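The board, the table and the curtain

I said in the spring that I would write up the parts board once it was done. It has been done for a while, and I have had a few emails asking about the plates and how I store the small pieces, so I'll go through it in the order I built it.

The board is a flat white rectangle with raised white plates on it, and the plates take small blue parts. The blue was a color I already had a lot of. I wanted everything that stays put to be white and everything that gets picked up to be blue, and I have stuck to that. My first version was all one gray and I kept losing pieces on it in the evening, when the light in the room is poor.

I started by drawing the layout on the back of a roll of wallpaper. I spent two weekends on that, and it was too long. I moved the same rectangles back and forth and ended up close to where I began. What helped was cutting the plate shapes out of cereal box card and laying them on the table. Two of the positions that looked fine on paper were too close together to get your fingers between. I moved those apart and left the rest alone.

The plates went on next. I used short screws from underneath, out of a box of 100 from Trivgate, the hardware store near the old train station. I drilled the first few holes by eye and they wandered. After that I made a jig from scrap and the others came out straight. If you are doing one of these, make the jig first. I filled the bad holes and went over them again, and I can find them with a fingernail but not by looking.

Then I made the small parts. I made almost 100 of them over the course of the project, counting rejects, and 34 are in the set I keep. The rejects were mostly my own fault for working from two versions of the same drawing with the same name. I now put the month in the name of every drawing. The old ones went in a coffee can in case I ever want to use them for something else, and so far I haven't.

The round pieces gave me the most trouble. A round part can be slightly too big and still look right until you try to seat it. I took a little off the edge with fine sandpaper, tried it, took a little more off, and overdid it on one so that it rattled. I remade that one. The fit I like now is where the disc drops in by its own weight but doesn't slide if you nudge the board.
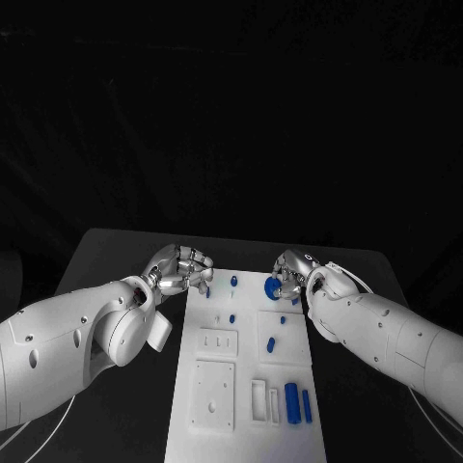

One of the round blue pieces, at the top right corner of the board.

The sandpaper I used was whatever was in the drawer. The ruler was a steel one I have had since school. I did buy a cheap set of calipers partway through and wish I had bought them at the start. They read in both inches and millimeters and I wrote some measurements down in one and some in the other, so check your notes if you do the same. I lost an evening to that.

The table came after the board. Up to then I had been working on the kitchen table and clearing off for supper, and a board with small pieces on it does not like being carried up and down a hallway. I wanted something plain with nothing on the surface to catch pieces, and no lip. I found a dark gray one on the Skanness listings page, which is the secondhand page for our side of the county. The seller wanted more and came down to $39 when I said I could pick it up that afternoon. It has rounded corners. I wasn't looking for those, but I have stopped bruising my hip on the way past, so I'm glad of them.

Dark gray turned out to be a good color under a white board. The edges of the board are easy to see and I notice right away if it has been bumped crooked. The drawback is dust. A dark table shows every bit of it, and sanding makes plenty. I do all the sanding in the garage now and wipe the table down with a damp cloth before I put anything on it. Polish is a mistake. I tried it once and the board skated around for days.

I thought about clamping the board down and decided against it. Clamps stick up, and I'd be working around them. What I use is a square of rubber shelf liner from the kitchen, cut smaller than the board so it doesn't show. The shelf liner came on a roll and I have since used the rest of it in the tool chest.

The curtain was the last big thing. That end of the room had shelves behind it with paint cans, a fan, old magazines and so on, and it bothered me every time I looked up. I priced a proper screen from Panero and it cost more than everything else put together. A black curtain was far cheaper. It hangs behind the far edge of the table and covers the whole mess. 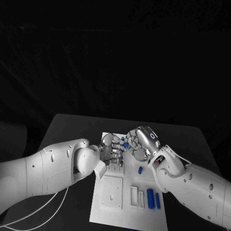 It needed hemming. I can sew a straight line and not much more, so I took it to Ó Gríofa, the alterations place next to the dry cleaner, and they had it back to me in a couple of days with a heavier hem than I asked for. The weight helps it hang. It still has some creases from being folded in the bag. I steamed it once, standing on a chair with the kettle-type steamer we use for shirts, and got most of them. The rest can stay until March, when I take it down to wash it.

One thing to know about black fabric is that it eats light. I had one lamp in there before, and with the curtain up the room felt like late evening at noon. I changed the bulb in the ceiling fixture to a brighter one. I tried a lamp on the table itself and took it off again the same day, as it put hard shadows on one side of every plate and I couldn't tell whether a piece was seated or sitting on the rim.

Storage for the pieces is simple. When the board is put away, the blue parts go in a shallow tin with a folded dish towel in the bottom so they don't click around. I tried a divided box with a slot for each shape, and putting everything in its slot took longer than it was worth. With a single tin I tip it out, sort by shape on the table, and start. Sorting takes a couple of minutes. I keep a few spares of the shapes that roll, in a jam jar on the windowsill.

Upkeep so far has been small. Two screws worked loose over the winter and I tightened them. The white shows fingerprints along the near edge, where I lift it, and those come off with dish soap. I keep the cardboard templates flat in a folder with the final drawing, and I have written the screw size on the front of the folder.

A few of you asked for the layout drawing. I need to redraw it first with all the measurements in the same units, and then I'll put it up on the downloads page. The next job on my list is a lid for the tin, which has never closed right on one side.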